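Tristden Opens Repair and Refinishing Counter for Small Wooden Furniture

FOR IMMEDIATE RELEASE

Tristden, the household goods shop on Brindholm Street, will open a repair and refinishing counter for small wooden furniture in December. The counter will take in cabinets, drawer units, bedside tables, stools and boxes that one person can carry through the front door. Larger pieces such as dressers and dining tables will still be referred to outside workshops.

The service is run jointly with Flurkness, a joinery business that has supplied Tristden with replacement knobs, runners and drawer bottoms for several years. Flurkness will do the bench work at its own shop. Tristden will handle drop-off, estimates and pickup.

"People come in asking for a new drawer unit, and when we talk to them the old one has a split runner," said Kamran Bangash, owner of Tristden. "That is a small job. We had no way to offer it, so we sold them a new unit or they went home. Now they can leave the old one with us."

In a mail survey sent to customers last spring, Tristden received 2,837 replies. Of those, 766 said they had at least one piece of wooden furniture at home that they had stopped using on account of a fault they thought could be fixed. Sticking drawers were named most often, followed by loose joints and worn finish.

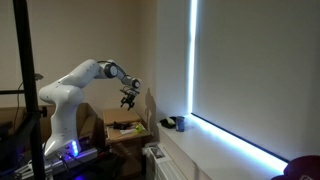 What the Counter Will Do

Work at the counter falls under four headings:

Drawers. Planing, waxing, new runners, new bottoms and refitting of fronts. A drawer that binds in damp weather can usually be eased without taking the whole cabinet apart.

Joints. Regluing and clamping of loose corners, backs and legs. Pieces with old glue in the joint take longer, and the estimate will say so.

Surface. Cleaning, sanding, oiling and waxing. Flurkness will match an existing finish where it can. Painted pieces are accepted only if the customer agrees to a full repaint.

Hardware. Replacement of knobs, hinges, catches and screws. Customers may bring their own hardware or choose from stock.

Upholstery, veneer work and anything with woodworm are outside the service. Pieces with signs of active woodworm will be turned away at the door.

Prices and Times

Estimates are free and are given in writing. Most drawer and hardware jobs will be ready in two weeks. Joint and surface work will take three to five weeks, depending on drying time. No work starts until the customer has signed the estimate, and if a further fault is found on the bench, Tristden will call before going ahead.

Customers are asked to empty their furniture before bringing it in. Drawers collect things, and staff cannot be responsible for papers, toys or loose items left inside. Keys should be handed over separately in an envelope with the customer's name.

Pieces that are finished and not picked up within eight weeks will be moved to storage at a weekly charge — the rate is printed on the back of the estimate.

Care Sheet Available

To go with the opening, Tristden is giving away a printed care sheet for light-colored wood, including birch, beech and maple. It was written by Siiri Bite, who manages finishing at Flurkness, and covers cleaning, sun fading, water rings and seasonal movement. A first run of 700 copies has been printed, and the same text can be asked for by email.
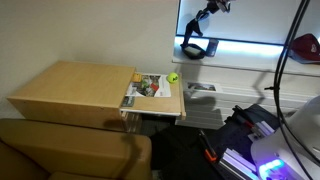 "Pale wood shows marks sooner than dark wood, and people tend to scrub at them," Bite said. "A damp cloth and then a dry one is enough for most of it. If a drawer starts to stick, take it out and look at the runners before you pull any harder. Rub plain candle wax along them and try it again."

Bite trained as a cabinetmaker and joined Flurkness from the Urbonaitė workshop, where she worked on drawers and small case furniture. She will be at the Tristden counter in person every Wednesday through the first months to look at pieces and answer questions. No appointment is needed.

The counter occupies the rear of the shop, where lamps and shades were displayed before. Lamps have moved to the front window side. The side entrance will be open during counter hours for customers carrying furniture, and there is a short-stay parking space directly outside.

Counter hours are 10 a.m. to 4 p.m. on weekdays. Pickup is possible until the shop closes at 6 p.m.

About Tristden

Tristden sells household goods, storage and small furniture, along with spare parts for many of the items it stocks. The shop is independently owned.

About Flurkness

Flurkness is a joinery business that makes and repairs drawers, cabinets and fitted shelving for homes and shops.

Press contact: Kamran Bangash, Tristden. Copies of the care sheet can be mailed to editors on request.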